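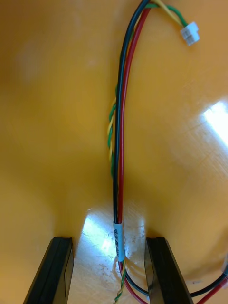

Black, red, and that twisted yellow and green pair, with the little white plug up top.

I've been meaning to write about wiring all month, and Saturday finally gave me the quiet morning I needed (plus a second pot of coffee, if we're being truthful). My Padthorpe notebook has 12 pages on this one bundle, which tells you how slowly I go! I like to follow each wire with a finger before I write a word, and I put a label sleeve on anything I might mix up later — old habit from my years at Collet, where a drawer held over 200 loose leads and not one of them was marked.
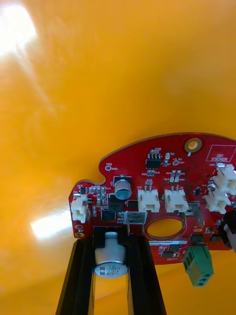
The connectors are what I fuss over most. I hold the plastic housing and never pull on the wires, and I say the colors out loud as I go, silly as it sounds. Small boards like the red one have so much lettering packed onto them that I keep a magnifier close by and read for a good 30 minutes before I plug in a thing. Next up is the power lead, once my order from Brededar gets here.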